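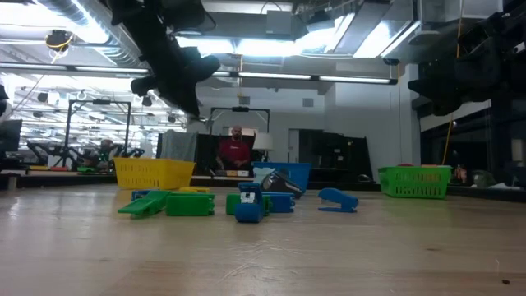 Nadent Toy Library to Open Second Branch in Quintana This September

FOR IMMEDIATE RELEASE
17/06/2025

URKINE – Nadent Toy Library, a lending service for families with young children, will open a second branch in the Quintana neighborhood in September. The new branch will take over the ground floor of the former Quintana post office on Alder Street and will lend toys, puzzles, board games and building sets to any household in the Urkine school district.

Membership will cost $19 a year per household, the same as at the main branch on Mill Road. One card will work at both locations, and toys borrowed at one branch may be returned at the other.

"We've had families taking two buses from Quintana to get to Mill Road, often with a stroller and a big box of train track," said Zuleica Pimentel, director of Nadent Toy Library. "They've been asking for a branch on their side of the river for years. The old post office came up for lease last winter and we signed as soon as we could."

How borrowing works

Members may take home up to eight items at a time. A boxed set counts as one item no matter how many pieces are in it. The loan period is three weeks, with one renewal allowed if no other family has asked for the item. Renewals can be made at the desk, by phone or through the library's website.

Large items such as play kitchens, slides and water tables are lent for birthday parties and summer gatherings as well as for ordinary use at home. These must be reserved ahead of time and require a refundable deposit of $50. Ordinary items need no deposit.

Late returns are charged at 50 cents per item per day. Nadent does not charge for normal wear. If a piece is lost, the family is asked to look for it until the end of the next loan period. After that, the library will try to find a replacement piece before it asks anyone to pay.

"Pieces go missing. They're in the couch, they're in the car, they're in a winter boot," Pimentel said. "We keep a drawer of spares at Mill Road for most of the common sets, and we'll be starting one for Quintana. Please don't stay away because you've lost something. Come in and tell us what it is."

What the new branch will carry

The Quintana branch will open with a smaller collection than Mill Road and will add to it over the first year. Building toys, wooden puzzles, pretend play sets and simple board games will make up most of the opening shelves. Members at either branch may request an item from the other, and a van will carry requests between the two twice a week.

Shelves will be arranged by kind of play, with age labels on each box as a guide. Mill Road changed to this layout after parents of children with developmental delays said that age-based shelves made it harder for them to choose. Staff will be on hand to suggest toys for a particular skill, such as grasping, stacking, taking turns or sorting by color. Nadent already works with speech and occupational therapists in Urkine, who may borrow on a professional card with a longer loan period.

A section near the front door will be set aside for babies under one year old. Toys in that section are checked separately and stored in lidded containers.
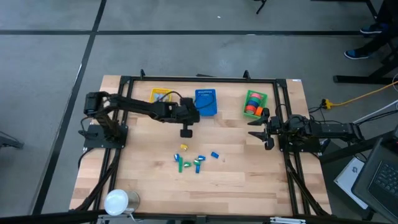
Cleaning and safety

Every item is cleaned, checked and counted against its contents card before it goes back on the shelf. Hard plastic toys are washed with soap and warm water and then sanitized. Wooden toys are wiped down and air dried. Fabric items are machine washed, and anything that cannot be washed is not accepted into the collection.

Toys with cracks, peeling paint, loose magnets or battery covers that will not stay shut are removed from lending. Nadent staff check recall notices every week and contact families directly if something they have at home is affected.

Returned toys usually spend two days in processing. During the weeks before and after school vacations it can take longer, and the library asks members to be patient if a favorite item shows as returned but is not yet on the shelf.

Donations

Nadent will begin taking donations for the Quintana collection in July. All donations should be brought to the Mill Road branch, as there will be no storage at Alder Street until the building work is finished.

The library is looking for:

Building sets, complete or partly complete
Wooden train track and bridges
Play food, dishes and shopping baskets
Puzzles with all pieces present
Board and card games for ages three and up
Dress-up clothes that can be machine washed
Balance boards, tunnels and other indoor active toys

The library cannot take stuffed animals, car seats, cribs, bike helmets, toys with missing battery covers, or anything that has been recalled. Please put small parts in a sealed bag with the name of the set written on it. Original boxes are helpful but not required.

Donated toys that are in good condition but not suited to lending will go to the library's yearly sale, which pays for replacement parts and batteries.

About the building

The Alder Street building has been vacant since the post office moved. The front counter will be kept and used as the checkout desk. The old sorting room behind it will become the cleaning and repair area, with two deep sinks and a drying rack. Work on the entrance includes a ramp, a wider door and a covered space for strollers. The restroom is being rebuilt with a changing table and a child-height sink.

There is street parking on Alder Street and a small lot behind the building, reached from Fenner Lane. The number 4 bus stops across the street.

A play space with a low fence and washable mats will be open during all lending hours. Children must stay with an adult. The play space is free and does not require membership, and families are welcome to come in and try toys before deciding whether to join.

Planned hours

The exact opening date will be announced in August, once the final building inspection is complete. The branch expects to be open four days a week, including one evening and one weekend morning. Nadent is asking Quintana families which evening would suit them best. A short form is available at the Mill Road desk and on the library's website through the end of July.

Mill Road hours will not change. The monthly story and play morning will continue there, and a second one will be added at Quintana after the branch has been open for a few weeks.

Reduced and free membership

Families who receive food assistance, foster families and grandparents raising grandchildren may join at no cost. Proof is asked for once, at sign-up, and is not kept on file. Childcare providers working out of their homes may join at the household rate and may borrow for all the children in their care.

"Nineteen dollars is a lot in some months," Pimentel said. "If it's a problem, talk to whoever is at the desk. We would like you to have the toys."

Sign-up

New members may register now at Mill Road or online and choose Quintana as their home branch. Memberships registered this summer with Quintana as the home branch will run for a full year starting on the day the branch opens. Until then, those members may borrow from Mill Road as usual. Current members who wish to change their home branch can do so at any time at no charge.

About Nadent Toy Library

Nadent Toy Library is a nonprofit lending service based in Urkine. It is paid for by membership fees, the yearly toy sale and individual gifts.

Media contact:
Zuleica Pimentel, Director
Nadent Toy Library
Mill Road, Urkine

Interviews and visits to the Alder Street building can be arranged through the Mill Road desk during lending hours.

###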